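# Trakora glove kit (right or left hand)

I started making these because I got fed up with teaching robot hands through a gamepad. You can do it, and I did it for a whole winter, but picking up a bread roll with two thumbsticks and a shoulder button is a miserable way to spend an afternoon. With the Trakora you put a glove on, strap a tracker to your wrist, and the robot's hand does what yours does. Close your fingers and it closes its fingers!

It works with a real arm or a simulated one, and you can switch between them without taking the glove off. Most people who buy it begin in simulation, and I'd say do that even if you've got the arm sitting there on the bench. Dropping a simulated plate costs you a key press.

**Part number:** 2344
**In stock:** right hand, sizes small to large. Left hand made to order, next batch in June.

## What you get

- One glove, with bend sensing on all four fingers and the thumb
- Wrist tracker and strap
- Foot pedal with a 3 metre lead
- USB receiver
- A soft pouch (Oranuch Phromma sews these for me and they're much nicer than they need to be)
- The recording software, plus the Juddale kitchen, our set of practice scenes

You'll need your own computer, and if you're going to run the kitchen on it then a decent graphics card helps. The glove itself isn't fussy.

## How a session goes

Put the glove on and make the four poses it asks for: flat hand, fist, pinch, thumb out. That's the calibration done, and it keeps it until somebody with different hands wears it. Then hold your hand roughly where the robot's hand is on the screen and press the pedal. From that point it follows you. Lift your foot and it stops where it is, so you can drop your arm, scratch your nose, have a swig of tea and pick up again from somewhere more comfortable.

A double tap on the pedal starts a recording and another double tap ends it. You then get asked to keep it or bin it. Be strict with yourself here — I kept all sorts of rubbish in the early days, with long wobbly pauses where I was making up my mind, and the robot learned the pauses beautifully.

Every recording you keep holds the camera view, the joint positions of the arm and hand, your raw glove readings and the pedal. It's all in one folder per go, with plain file names, so you can open it up and poke about in it without any of my software.

## How many goes do I need?

I get asked this more than anything. For a simple pick and place with one object, I tell people to plan on 200 kept recordings. Rigoberto Paucar got a usable result with 131, but he's steadier than me and he moved the object about properly between goes, which a lot of us forget to do. If you always start with the thing in the same place, it'll only ever learn that place.

You do speed up, by the way. My first morning was painful and by the end of the week I was chatting away while I did it.

## Things it won't do

It doesn't push back on your fingers. You'll see the hand touch something but you won't feel it, and for soft or crumbly things that takes some getting used to. If you need force feedback, Ahn gloves are a different sort of kit at a different sort of price, and I'm happy to talk it over with you before you spend anything.

It also won't track your elbow. The arm works out its own elbow from where your wrist is, so now and then it picks a way round that you wouldn't have. Shift your starting position a bit and it normally sorts itself out.

Big metal shelves near the receiver can make the tracker drift. Fidelina Carhuamaca had this for days at her place in Gatham until she moved the receiver to the other side of the room.

## Starting off in the Juddale kitchen

There are 6 scenes and I'd go for the croissant first. It's one croissant on a patterned plate on a marble worktop, with a chopping board over to the right and a green bowl to the left, so there's plenty of clear space round the plate to practise coming in without knocking anything. Bring the hand in open with the fingers together, pause beside the plate, and only then start thinking about your grip. Go for the fat middle of the croissant and leave the pointy end alone.

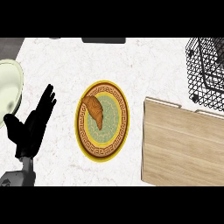 ## Ordering and returns

Measure round your knuckles, thumb not included, and put the number in the order notes. If you're between sizes go down one, as the fabric gives a little. Gloves can come back within a month if they don't fit, and I'll swap the size without any fuss. For left hands, or pairs, drop me a line first and I'll tell you where you are in the queue.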